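Cloltstead Talk > Out and about > Umbrellas: repair or replace?

marrowfat
Started August 2018

My umbrella has gone again. One rib, the same rib, snapped outside the chemist in what the forecast had called a light breeze. It was a decent folding one when I bought it in May and has now done three months, which I gather is a good innings. Is there anyone left who mends them? Or do I just keep feeding the bins on Unar Street like everyone else?

tinlid
Mend a folding umbrella? You could buy a new one for less than the bus fare to the man who mends it. Ten quid, market, stall by the fish. Use it until it dies and don't get attached.

Shanthi Khan
I don't agree, tinlid. I've re-tied ribs on mine twice with button thread and it's still going. It's the stitching at the tips that goes first, hardly ever the metal. Get a curved needle and do it with the thing half open so the cloth isn't pulled tight.

tinlid
And how long did that take you?

Shanthi Khan
An evening. I had the radio on. I wasn't going to spend it on anything better.

old_ivine_road
Half the trouble is how people put them away. They get stuffed in a bag with the folds any old how and then everybody blames the weather. Shake it, leave it open in the bath overnight, then roll it the way the folds want to go.

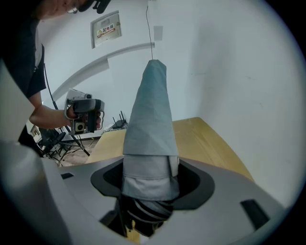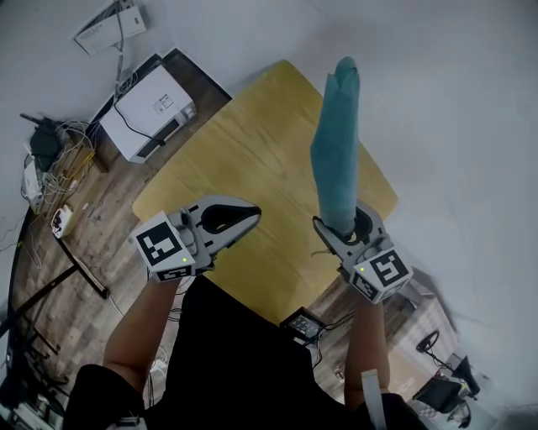

Anyway, the bath. Don't hang it on the radiator, it does the cloth no good at all and the handle goes sticky. Ask me how I know.

marrowfat
We haven't got a bath. We've got a shower the size of a wardrobe. If I leave an umbrella open in there I can't get in myself.

old_ivine_road
Then one of you will have to wait.

gasket10
There used to be a proper repair counter at the back of Seneviratne's, next to the heel bar. He had 300 handles in drawers, or said he had. They'd re-cover a walking umbrella for you, but he wouldn't look at a folding one. Called them toys. Anyone know if he's still there?

tinlid
It's a vape shop.

gasket10
Of course it is.

Shanthi Khan
The heel bar moved to the precinct and the woman there does ribs if you catch her before lunch. She did my sister's. Bring the broken bit with you if you've still got it.

marrowfat
The broken bit is in a drain. I'll try her anyway. Does she take cards?

Shanthi Khan
No.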